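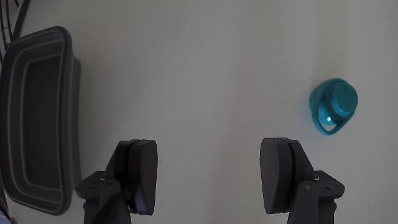
Last changed: Jul 3, 2021 by Edit Takács

Section 4. Fingers, pads and your first drop in the bin

By now your team has the arm bolted down and Dralta running on the club laptop. Great! This section gets you to a full pick and place, the part everyone joins for.

Before you start

Keep the emergency stop within reach of whoever is not typing. One person drives, one person watches.

CAUTION: Hands stay off the work surface whenever the motors are on, even if the arm looks parked.

4.1 Check the fingers

1. Switch the motors off and open the gripper all the way by hand.
2. Wiggle each finger. If it rocks, tighten the bracket screws a little at a time.
3. Wipe both pads with a dry cloth.
4. In Dralta, open Pads and pick the layout that matches your kit.
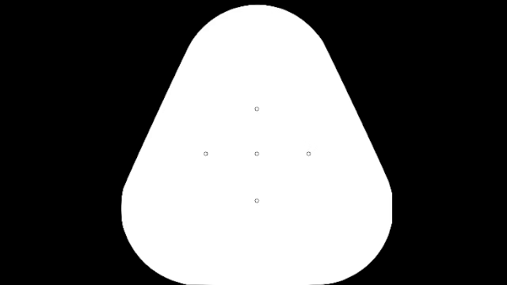

Fig. 4-2. Pad outline with its five markers.

5. Press the center of the pad lightly with the eraser end of a pencil and check that the center reading changes. Repeat for the others.

Note: Readings that drift at rest usually settle after a restart. If yours don't, ask Razia Satti before swapping any parts.

4.2 Pick and drop

1. Set the speed to 20 percent. Please don't skip this!
2. Put one object on the open part of the surface, clear of the bin.
3. Drive the gripper over it, lower slowly, and close.
4. Lift, move across to the bin, and stop.
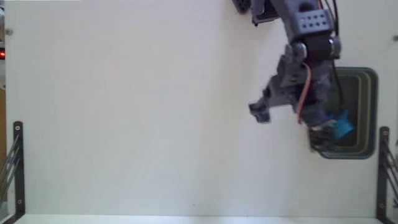

5. Open the fingers, then raise the arm straight up before you move sideways.
6. Save the run under your team name.

When you have 11 saved runs you can go up to 30 percent, and it feels fantastic. Soft or pointy objects are worth trying too, but lower the grip force first.

CAUTION: If a cable pulls tight at any point, stop and reroute it. Tibor Szalai keeps the spare clips.

Next: Section 5, Recording for the Ludier round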